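The arms on bench 4

At Buloven, a sorting and returns contractor on the edge of Pletonness, the two robot arms on bench 4 have been running since October. They sort small goods from one plastic bin to another. Before they came, a person did it, and on the other benches a person still does.

Rukhsana Yousafzai was that person for six years. She started at Buloven as a temp, stayed, and now looks after the bench she used to stand at. Her job title changed from sorter to cell operator. Her locker is the same one.

"People ask me if the robots took my job," she says. "They took the part with my wrists in it. The rest I still have, and then there's more of it that I didn't have before."

The bench is plain: a white tabletop and wood-grain paneling, left over from when the room was a showroom. Bins in different colors stand side by side on the table, within reach of an arm on either side. A sorter used to learn the layout in a morning. Teaching it to the arms took the installer, a small firm called Öberg, most of a month.

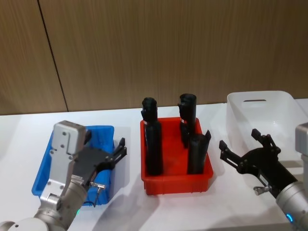 What the job was

A returns contractor gets the goods that other companies would prefer not to think about. Boxes come back from shops and customers, and somebody has to open them, look at each item, decide where it goes and put it there. Some items go back to stock. Some get relabeled. Some go to waste.

On bench 4 the volume was 1435 items in a shift, according to the count kept on the floor in the last year before the change. Yousafzai did it standing, with one break in the morning and one in the afternoon. She wore a brace on her right wrist for two winters. Two others who worked the bench before her asked to be moved.

Buloven's managers say they did not buy the arms to cut staff. They say they bought them because they could not fill the late shift. Both things can be checked against the payroll, up to a point. The site had 100 people on the floor when the contract with Öberg was signed. No one was laid off when bench 4 changed over, but two sorters who left in the spring were not replaced.

Several people on the floor brought that up without being asked. "Nobody got fired" is true, one packer said, and so is "there are fewer of us on lates."

What the job is now

The first surprise for the sorters was how much attention the arms need. A black bottle in a red bin is simple for a person. You see it, you grab it by the neck, you move on. For the arms, its height matters, and so does how close it stands to the next one and to the wall of the bin. A label that has come partly loose can matter too.

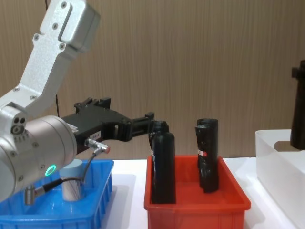
A gripper closes on the top of a black bottle at Buloven's bench 4.

Yousafzai sets out the bins at the start of the shift and checks them against a sheet. She runs the grippers open and closed, looks over the cables and wipes down the fingers. Then she starts the program and watches the first round from the end of the table before she goes to the screen.

When an arm stops, it is her call. She can clear the item by hand, send the arm back to try again, or pull the whole bin and give it to the next bench. In her first weeks she pulled a lot of bins. She pulls fewer now, partly because she has learned how to load them. Bottles go in upright, with a gap between them. She worked out that rule herself, and Öberg later added it to the printed sheet without her name on it. She mentions this twice.

Pay was the harder conversation. The operator grade did not exist at Buloven before the arms, and for the first four months she did the new work on the old rate. The grade was settled in the spring, and the increase was backdated after she asked for it in writing. The raise is modest. She says the wrist is worth more.

The work is quieter than it was, and she is not sure she likes that. At the hand benches people talk across the table all day. At bench 4 she is alone with the screen for long stretches. She has started taking her breaks at the hand benches' time so that she has company.
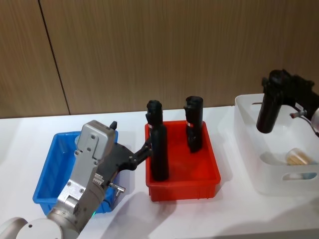
Both arms at work on bench 4, one over the red bin and the other over the white.

Who goes next

Buloven plans to convert a second bench, and a sister site in Paltska is waiting to see how that goes. Managers there have visited twice. On the first visit they talked to Öberg. On the second, at Yousafzai's suggestion, they brought two of their own sorters, who asked different questions: who is called when it stops at night, whether the count on the screen is used in reviews, how long you stand.

The count question is still open. The screen at bench 4 showed 3964 completed moves for the week ending July 10, 2023, and the total is visible to anyone walking past. The hand benches have no such display. Sorters have asked for a written promise that the two will not be compared – the company says it is drafting one.

Training for the second bench begins with four sorters, and Yousafzai will run it. She has asked for the sessions to be held on the day shift, on paid time, with the arms switched on.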